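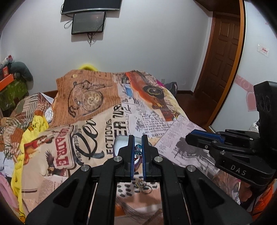 *Keychain with a glittery charm, bedroom, Nidness*

# Empty Homes to Rent, Hidport: progress report to September

**Summary.** Four houses have been let under the scheme since the last report, against a plan of eight. We have spent less than we said we would, mostly from being slow. I would ask the fund to read the savings line with that in mind.

## Lettings

Two of the four are on the Nidness side and two are in Brerkik. All have signed leases at the agreed rent. The partner agency, Shen Lettings, counts these as "long-term outcomes" in its own summary. The oldest lease is five months old, so I have left that phrase out.

Interest is hard to judge. Shen reports 400 inquiries through its listings page. The page lets the same person inquire as many times as they like, and many did. When we removed repeats and people looking for a place to buy, we had 200 left. I don't know how many of those would pass a rent check. Shen thinks most of them. Shen also thought we would be done by summer.

## Owners

Signing up owners is still the weak point. The pitch is simple: we pay for repairs, and the owner rents the place at a fixed rate for four years. Plenty of owners like the first half. Several asked if the lease term could be shortened once the work was finished, and we said no. Three dropped out at that point.

The mailing in spring brought in one house. The consultant's note calls it a "brand awareness success." We won't be repeating it unless the fund asks us to.

## Repairs

Roofs and wiring have cost more than the survey figures in every house so far. Kitchens have cost less, partly as a result of keeping the old cabinets where the doors still closed. The surveys were done from a checklist that has no line for drains. It has one now.

One Brerkik house is still waiting on a boiler part. The supplier has given us three delivery dates and missed two.

## Rents

The fixed rate was set below the Hidport average when the scheme started. Whether it is still below depends on whose average you use. The listing sites show asking rents, which run high, and the town's own figures are more than a year old. I'd rather not claim a discount for tenants until we have something better than either.

## Next period

- Finish the Brerkik boiler and let that house.
- Get signed terms from the two Nidness owners who have said yes by phone.
- Have Shen report people, with repeats taken out.
- Redo the remaining surveys with the new checklist.

We are not asking for more money. We are asking to move the unspent repair budget into the next period, and to lower the target from eight houses to six. The original target came from the bid, and I can find no working behind it.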